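The Drinks Table: A Small Gallery

Last updated: December

The break room on our floor at Wellmont used to have a refrigerator shelf for drinks. It was a free-for-all, and by three in the afternoon all that remained was tonic water and somebody's soup. So the drinks got their own table, along with a sorting system devised by Leanne Rudd, who once alphabetized the takeout menus and has never been forgiven for it.

The principle is simple enough to fit on a sticky note, which is where it lived until the sticky note fell behind the radiator. Yellow labels go in the yellow bin. Everything else waits its turn while people argue. I've kept this page going mostly for the Birkett office, who asked what we spend our time on over here and may now regret it.

The lemon tea is the popular one. It promises zero sugar and 0 kcal on a black band around its shoulders, and then signs its name in big swoopy cursive, as if it had written you a letter. Jade Ashworth drinks two before lunch and describes the flavor as "a lemon that has been spoken to firmly." I would put it closer to furniture polish, but I finish mine.
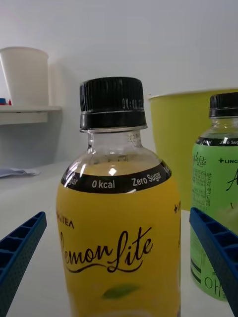 Do the bottles have to be sorted by flavor at all?

Only if you want to find anything. Drinks of the same brand tend to share a cap and a shape, and a person reaching in without their glasses on at 8 a.m. will take whatever comes to hand. Sorting by label color means you can grab the right one from the doorway. If your office drinks a single flavor, one bin will do, and you can spend the savings on a better kettle.

Now, the bins. They came from Flasow, in a pack of 4, and they were meant for a children's party that Trevor Sugden's sister moved to a bowling alley at short notice. Trevor brought them in under his coat in the rain and has mentioned it since. They taper toward the bottom, so they stack nicely when empty and take up a silly amount of table when they aren't. The yellow one found its calling right away. The gray one has been harder to place. Leanne's original plan had it down for "seasonal," and when we asked what that meant, she said we'd know when the season came.

Then there is the green question. The second flavor has a green label, and there is no green bin. Brodie Te Moana holds that green is closer to yellow, and brought in a color wheel to prove it. Glenys Bramwell holds that gray is neutral, like Switzerland, and should take in whoever turns up. I hold that it's a drink. The discussion filled 54 messages in the office chat, a good number of them pictures of Switzerland. 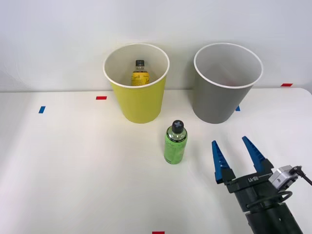
Glenys has offered to settle the thing by painting a bin green with what's left from her back fence, and we are still considering how to decline. The paint is called Sarlow Moss and the fence can be seen from the highway. Brodie says he'll accept a green bin if it stands between the other two, on the grounds that this is where green belongs on the wheel. Leanne says the middle is for cups.

Until that's worked out, a few house rules. Caps stay on in the bins. Bottles stand up, because the ones lying down roll. If you take the last lemon tea, write it on the pad by the door, and please write "lemon tea" this time, as the entry reading "it's gone" upset two people in accounts.

Suggestions about the gray bin can go to Leanne. She keeps them in the fourth bin, under her desk.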